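Setting up the bottle cell, part three (the boring part that matters)

I promised I'd write up how I set up the bottle cell in Zesska before I forgot everything, and then I went and forgot half of it anyway. So on July 13, 2021 I opened the project again, started from a clean scene and wrote things down as I went, with a pot of coffee and the Jilen notes open on the other screen.

The cell is simple on paper. One Doosan arm, a two-finger gripper, a white table, a little rack with a shelf, and one bottle. It all lives in simulation for now – the real thing goes to the Markau shop in November if I ever stop fiddling with it. I always begin at the fingertips and work back toward the base (I know, everybody else goes the other way!), and that means getting the pads open and looking down at the bottle on its side before I touch anything else.
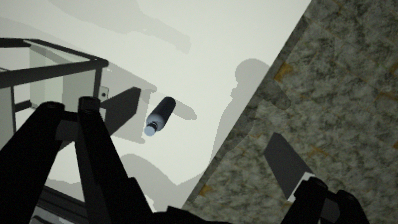

Build notes, no. 10

My first check is the tool offset. If that number is wrong, everything after it is wrong too, and you'll spend a whole evening blaming the path planner like I did. I had 200 mm typed in from an older gripper file. Once I'd fixed that I ran the approach 338 times overnight and went to bed, and the log in the morning was wonderfully dull.

Next come the pads themselves. I check that they're parallel and that they have room to get in between the posts with the gripper open, and I do it from underneath if I can, looking up along the fingers. From above the linkages hide too much.

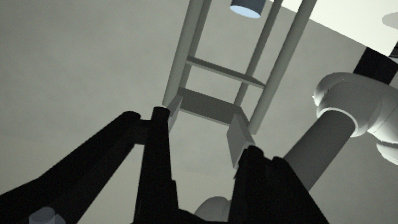 Do you have to redo the tool offset every time you swap the finger pads?
Only if the new pads are a different length or thickness, but I run the check anyway and it takes a couple of minutes.

After that I get to the fun bit, reaching into the rack. The shelf is what makes this cell annoying. The gripper has to come in from the side, held level, with the neck of the bottle right under it, and the wrist has to stay outside the posts the whole time. I use 4 waypoints for that move. I tried it with fewer and the forearm took a shortcut I did not care for, so now there's one extra point out to the side that looks pointless and absolutely isn't. Please leave it alone if you copy my file.

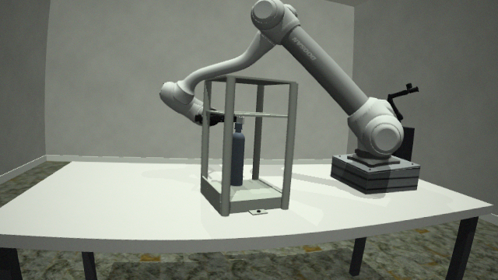
Doosan arm at the rack, gripper in at shelf height, bottle standing on the base.

The last job is the far side. Akyol (the planner I'm using, I moved over to it this spring) likes to treat the back of the rack as if it were the front, so I park the gripper past the far edge with the fingers open and pointing down, and read the joint values off by hand. If the elbow has flipped I catch it there. I save that pose under its own name and go back to it whenever I've changed anything, even something silly like the table height.
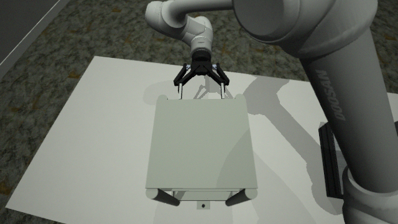
I also keep a plain text file next to the project with the date, what I changed and why. It's ugly and full of typos and I look at it more than any of the proper documentation. Still on my list: a slower speed for the last little bit of the approach, and a better collision shape for the shelf – mine is a bit too fat at the moment and Akyol keeps refusing moves that are perfectly fine. I'll put the updated file up with the next post.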